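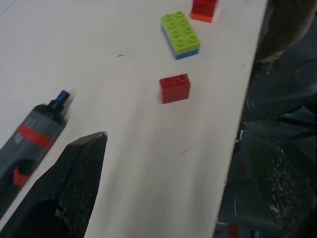
Figure 9.1 Plastic building bricks on a white tabletop, seen from the wrist of the arm between its two gripper fingers.

Chapter 9
Teaching by Showing

If you have ever taught a child to tie a shoe, you know how quickly words run out. You begin with "make a loop," and before long you have given up talking and have your own hands on the laces, going slowly, while the child leans in to watch. For the past few chapters we have been talking to our robots in the way a programmer talks, with coordinates and joint angles and long lists of conditions. In this chapter we finally put our hands on the laces!

There are two ways of showing a robot a task that we will spend time with. In the first, you take hold of the arm itself and guide it through the motion (this is called kinesthetic teaching, a big name for a very friendly idea). In the second, called teleoperation, you stay a little way off and steer the arm with a controller of some kind, and the robot records what its cameras and joints report as you go.

Our running task is stacking bricks, and it is harder than it sounds. Look again at Figure 9.1 and find the single red brick with its four studs. Which way would you turn the fingers before closing them? Would you come straight down, or in at a slant? You probably answered without much thought, and a good demonstration hands that kind of answer to the robot without anybody having to write it down.

Natalia Quintero and Hawi Wolde, who taught the Pirkell summer course from an early draft of these pages, asked each student to record 36 demonstrations before reading any further. We suggest you try at least a handful. You will be clumsy at first, and you should keep the clumsy ones, as we will need them in Section 9.4 when we come to the question of what a robot learns from a teacher's mistakes.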